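Grikville Remote Handling Group
Minutes of the project meeting, 4/16/25

In the chair: Oluf Nørgaard
Minutes: Fitzgerald
Apologies: Trusenico's second representative

1. Minutes of the March meeting

Agreed as a true record, with one correction. Under item 4, "joystick" should read "hand controller". The joystick was dropped before Christmas and is not coming back.

2. Matters arising

The spare headset has been returned to Morkel for repair. No date given for its return. Fitzgerald to chase.

The log sheet now has a column for the operator's initials. Two operators are still leaving it blank.

3. Demonstrations recorded since last meeting

Oluf reported that the total now stands at 3,230 demonstrations across all tasks, counting both remote control and hand-guided runs. The hand-guided runs were all done on the real arm and the remote ones in the simulator. The meeting asked for the two to be listed separately in future, as Trusenico is only paying for the remote ones.

The peg block task was discussed at some length. The operator steers the simulated arm over the table, brings the notched part down to the block and lets go once it is seated. Oluf said the approach is easy enough to teach and that new operators manage it in their first session. The last few millimetres are where they slow down, because the gripper hides a good part of the pegs from the view they are given.

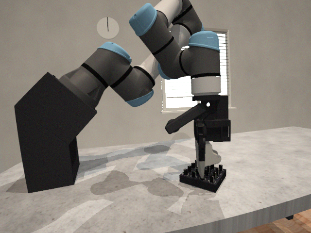 Task notes: peg block

Starting position. Operators have been starting from wherever the last run ended. Agreed that every run is to begin from the same rest pose, and that the reset button must be used between runs.

Speed. Fitzgerald had compared quick and slow runs and found the slow ones contain long pauses with the part held over the block. Morkel would like the pauses trimmed out afterwards. Oluf was against this - he thinks the pause is when the operator lines the part up, and that small movements would be lost with it. Left as it is for now. Morkel to trim one batch of 40 as a trial and bring the results back.

Shadows. Morkel asked whether the arm's shadows on the tabletop help the operators judge height. Two operators had said they do, one had said they get in the way. Agreed to keep the present lighting until the batch is finished, then try a different position for the light.

Failed runs. To be kept and marked as failed. They have been deleted up to now and cannot be recovered.

4. Hand guiding

The real arm was out of use for part of March with a worn cable. It is working again. Operators reported that it feels stiff at the elbow when pushed slowly. Oluf to ask the supplier whether the setting can be changed without a visit.

Fitzgerald reminded the group that two people must be in the room whenever the arm is being guided by hand.

5. Operator training

Sessions on the controller will be cut to 30 minutes, with a break before the next. Several people had complained of sore wrists. There are 3 new operators to be trained before the next batch, and Morkel will take them through the peg block task first.

6. Any other business

The shared drive is nearly full. Old test recordings to be moved off by Morkel after Oluf has looked through them.

Trusenico would like to watch a live session. Agreed in principle. Fitzgerald to offer dates.

Next meeting: to be fixed by email once the trial batch is ready.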